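**Stilik 300 Bench Conveyor**

The Stilik 300 is a low-profile belt conveyor for packing benches and light assembly. It moves small parts between two stations at a fixed height and runs in either direction. The belt is 300 mm wide and the unit stands 90 mm high at the side rail. Rated load is up to 3 kg, spread evenly along the belt.

The drive is a 24 V motor with a screw terminal block. The power supply is sold separately - order the Sowa 190 or any supply of the same rating. 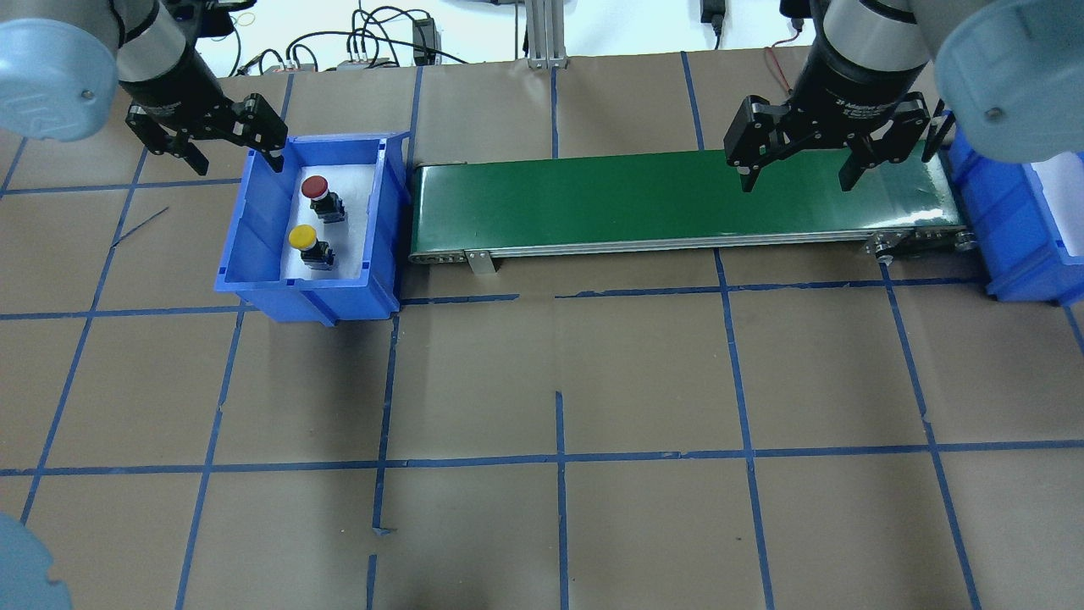
*Product notes by Lena Rutkowska, Eltent technical desk*

Check belt tension after the first week of use and again each September if the unit runs daily. Turn both tension screws by the same amount. A belt that drifts to one side is tight on the other, so loosen that side first.

Clean the belt with a damp cloth and mild soap. Do not use solvent - it hardens the belt cover and voids the warranty.

Replacement belts ship from the Sturnow warehouse. Orders placed before 2 p.m. leave the same day. Quote the serial number from the motor plate.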